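Payroll Corner, 6/21/26

Quick one this week, half the office is out and I'm writing between calls. Subject is final paychecks. Again. Three clients in the past month got this wrong and one of them, Tromow, is still sorting it out.

What happened at Tromow: warehouse lead quits on a Tuesday, no notice. Manager annoyed, understandably. Tells payroll to hold the last check until the guy brings back his badge and a set of keys. Payroll holds it. Keys come back, check goes out, everyone thinks it's done. Then a letter arrives asking for waiting time penalties plus unused vacation. Total claimed, $1711. Not huge. But they've spent more than that on the lawyer by now.

So. You generally can't sit on wages to get property back. Some states let you deduct for unreturned stuff if there's a signed agreement, some don't let you at all, and a few will only let you if the deduction doesn't drop the person below minimum wage. Look up yours before you do anything. Not after.

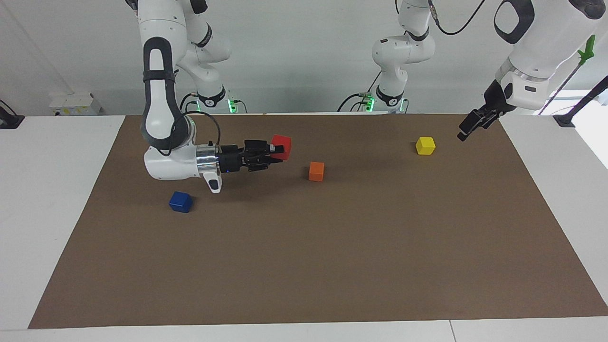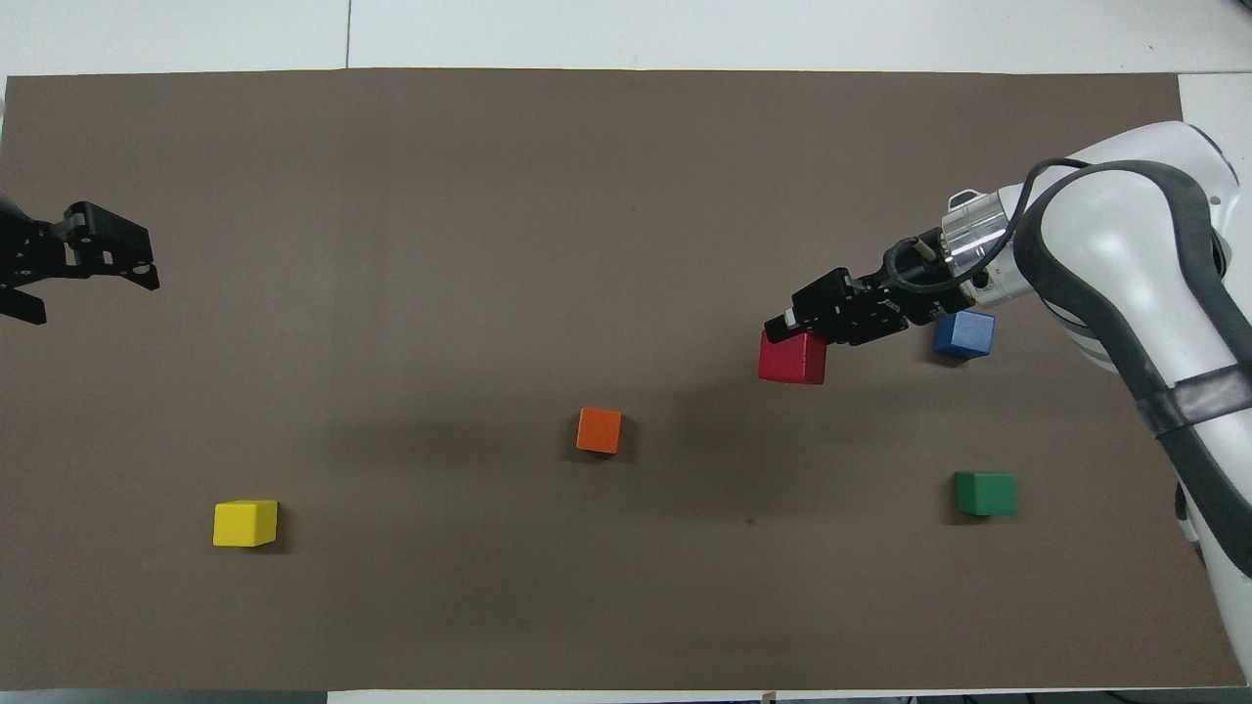 Deadlines next. These vary a lot too. Fired and quit are often treated differently, and with a firing the money can be due the same day. Do not assume "next regular payday" covers you. Murnetti assumed that for their remote staff, who live in 6 states, and had to redo the whole offboarding checklist. Getsemaní Solís in their HR dept was kind enough to share the new version and its good. One page per state, deadline at the top, phone number for whoever cuts off-cycle checks. Ask me and I'll forward it.

Vacation payout. Depends on the state and on what your handbook says. If the handbook says nothing you may be stuck paying. Czarnecka had 16 hours owing to one person and two different policies in two different handbooks, both still on the intranet. Pull the old ones down please!

Also commissions, expense claims, any bonus already earned. People forget these becuase they sit in another system.

If a manager asks you to hold a check, get it in writing and call us the same day. Most of these take one phone call to fix if they reach us early.

Next issue is meal breaks, probably. Someone also asked for tip pooling, may have to wait. Office line is open till 6 all week, and if you get voicemail leave the company name, not just your first name. We have a lot of Mikes.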